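Setting up your Flerlow bread proofer, part 2

1. Pop it on a flat worktop, well away from the oven (mine sulked next to it!).
2. Plug in and hold the dial for 5 seconds until it beeps. 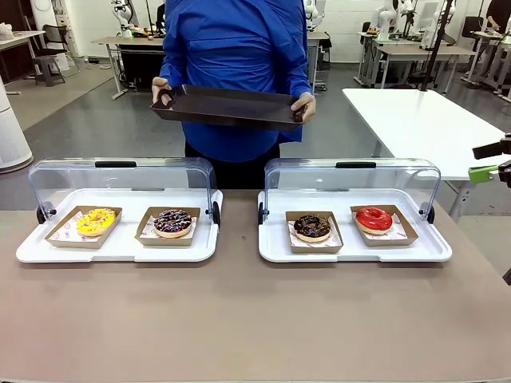
By the Allesell kitchen blogger | 2007-09-05

3. Pour in water up to the line, then let it warm up for 16 minutes.

Note: I use cooled boiled water, as ours is dreadfully chalky.

CAUTION: unplug before you top it up.

Comments
"Mine only beeped on the second go, is that right?"
"Lovely, clear at last!"

Related
Mosik scales: first use
Kauppinen rye starter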